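Silluner Robotics Challenge

The Silluner Robotics Challenge is a student competition in robot programming, organized each spring by Delton College. Teams of two to four students write control software for a single robot arm and submit it for scoring in simulation. The 2 divisions, Vidal and Balline, are for first-year and advanced students.

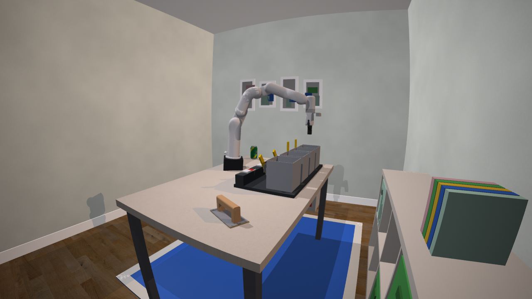 Scoring is based on 15 tasks, each run from several starting positions. All teams work in the same simulated room, where the arm is mounted at one end of a long table. Objects of differing size and shape, such as the row of grey bins, the green drink can and the wooden-handled hand tool, share the tabletop - a layout intended to discourage programs written for one object only. The most recent edition received 3,345 runs, of which 1,917 were in the Vidal division.

Entrants may also consult close views of the work surface.

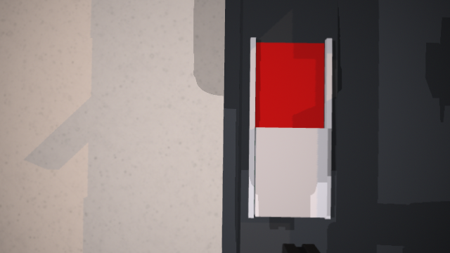
Close view in simulation, with gripper tips at the bottom edge

Results are published in June.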